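Maltwood Community Hall – Public Meeting Security Checklist
Spring review, April

Covers the main hall, the lobby and the Parkden Street entrance. Items are marked OK, Fix or Open. Comments are from the walk-through before the evening meeting.

Entrances
Main doors open outward, no chains – OK
Side door to Geraghty Lane locked from outside, opens from inside – Fix. The push bar sticks and takes 2 tries.
Bag check table clear of the exit path – OK. Move it back a little if the line reaches the stairs.
Parking barriers in place – Open. Vastotden delivered 3 of the 5 we ordered.

Threats and suspicious items
Phone threat form next to the office phone – OK. The old version is still taped inside the cupboard and should come down.
Staff know who calls the police – OK
Unattended bag procedure posted – Fix. The sign in the lobby gives last year's meeting point. It should say the Parkden Street lot.
Mail for speakers opened in the back office only – OK
Online threats saved and passed on – Open. Screenshots are being kept, but in different places. One folder is needed.

Inside the hall
Aisles clear – OK
Trash cans emptied before doors open – OK. Clear bags only.
Space under the stage checked and locked – Fix. Checked, but the padlock key was not on the board. 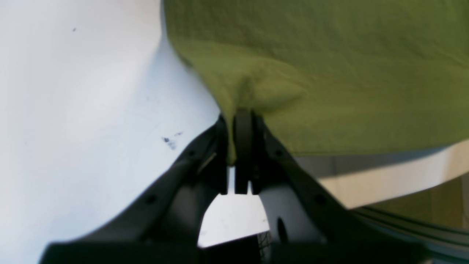
Emergency lights tested – OK. The one over the rear exit is dimmer than the rest and should be looked at before fall.
Public address system heard in all rooms – Fix. Too faint in the restrooms.

Evacuation
Route maps posted at each exit – OK
Meeting point can hold a full house – OK. The lot has room for over 2000 people.
Radios charged – OK
Spare batteries – Open. On order.

Fix items are to be done before the next public meeting. Open items stay on the list and get checked again at setup, 5 p.m.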